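Equipment planning for tabletop robot manipulation

Equipment planning for tabletop robot manipulation is the work of choosing, pricing and scheduling the purchase of the hardware needed to run a small robot arm at a bench or play-scale workspace. It is done by university labs, technical colleges and small companies. The arm is usually the largest single item on the list, but smaller purchases can add up to a similar amount over the life of a project.

Scope of a budget

A typical budget separates one-time purchases from recurring ones. One-time purchases include the arm, its mount, a control computer, a power supply and the furniture of the workspace. Recurring purchases include replacement motors, finger pads, cables and fasteners. Staff time for assembly and calibration is sometimes listed on its own line and sometimes left out, which makes budgets from different groups hard to compare.

Arm selection

Small arms are compared by reach, payload, repeatability and the price of spare joints. Reach is measured from the base to the gripper, and buyers are advised to check it against the farthest point of the workspace with the gripper pointing down, as the usable distance is shorter in that position. Suppliers such as Soltine and Groen sell arms both assembled and as kits. A kit costs less at purchase and takes longer to put into service.

Grippers are often bought separately. Two-finger designs are common for light objects. A gripper that must enter a container needs fingers long enough to reach the contents before the wrist or mounting plate meets the rim.

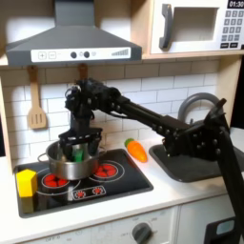
Workspace and props

Play kitchens are widely used as workspaces. They are cheap, light enough to move, and offer sinks, doors and dials at a scale that suits a small arm. Toy food, blocks and small pots serve as task objects. Props wear out or go missing, and planners usually order duplicates at the start, as a toy line may be withdrawn before a project ends.

Cable routing is also settled at this stage. Cables need enough slack for the full range of motion, and spare cables are normally ordered with the arm.

Example: the Vivano bench

The Vivano bench was planned by Dineo Van der Merwe for a teaching lab. The request was submitted in February and approved on May 31, 2021. It covered 6 spare motors, 5 sets of gripper fingers and a prop allowance of $172. The arm and its mount were priced at $2133, with the control computer carried over from an earlier project. The supplier, Stollus, quoted spare parts separately from the arm, and the two quotes had different expiration dates.

Scheduling

Lead times differ by item. Props and furniture are generally available from stock, while motors and machined brackets may be made to order. Many groups build the workspace first and use the waiting period to fix camera positions and table height.

See also

Bench safety
Gripper maintenance
Spare parts inventory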